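Two-arm folding cell — left gripper keeps missing the cloth edge

Posted by Kadir Avcı

Hi all. Two small arms on one rail, clamped to a wood table, folding clothes and towels. Wrist cam on each gripper. Ran fine until April. Now the left one closes short of the edge on white stuff and grabs air. Colored stuff mostly ok. Already re-homed it, swapped the finger pads, no change. Start position for the grab, fingers open:

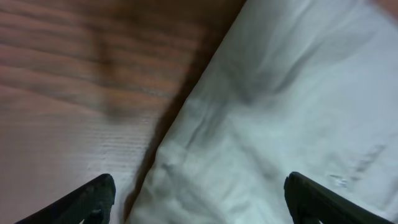 Miss is 4 mm, always the same direction. Firmware is whatever Pranura shipped, never touched it. Cables look ok to me but I'm no expert. Do I recalibrate the whole cell or just that wrist? Don't want to lose the taught poses if I can help it, took me forever.
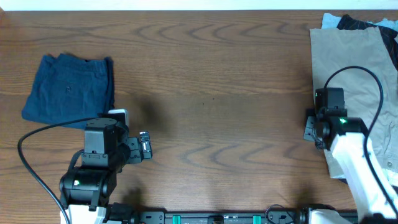 Tímea Nyitrai
Just the wrist. Same miss every time = offset, so no need to redo the rail. But check the clamps first. Ours in Jonthorpe crept a little every week and we blamed the camera for a month.

Order I'd go in:
Power off, wiggle each base by hand
Snug the clamps, dont crank them
Wrist screws next
Back up your poses, then run the wrist calibration, 5 points minimum
Test on a white towel, exposure locked

Auto exposure is my other guess. White cloth next to dark wood, the edge finder latches onto the shadow and not the cloth. 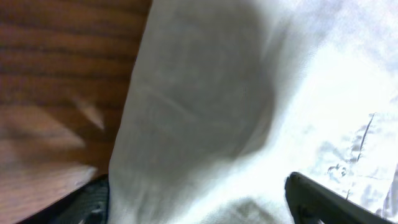
White cloth lying over the wood, fingers open, gray shadow on the fabric.

Ozan Bozkurt
had this too, new grippers fixed it. 700 for the pair tho

Dilek Şimşekoğlu
Wouldn't buy anything yet. Ozan's fix probably worked becuase he had to recalibrate after fitting them.
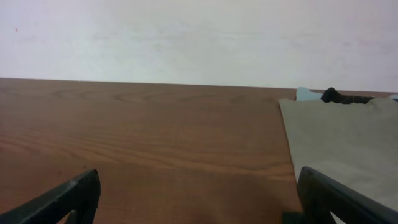 Cable slack is worth a look — if the loop drags at full reach it pulls the wrist over a hair. Move the arm through its range by hand, power off, and watch the loop. Then do a test grab on something that isn't white. The khaki cloth on the right there has a nice long diagonal edge against the wood, good enough. If it hits that 4 times running, mechanics are fine and it's exposure like Tímea said. If it misses there too, calibrate the wrist.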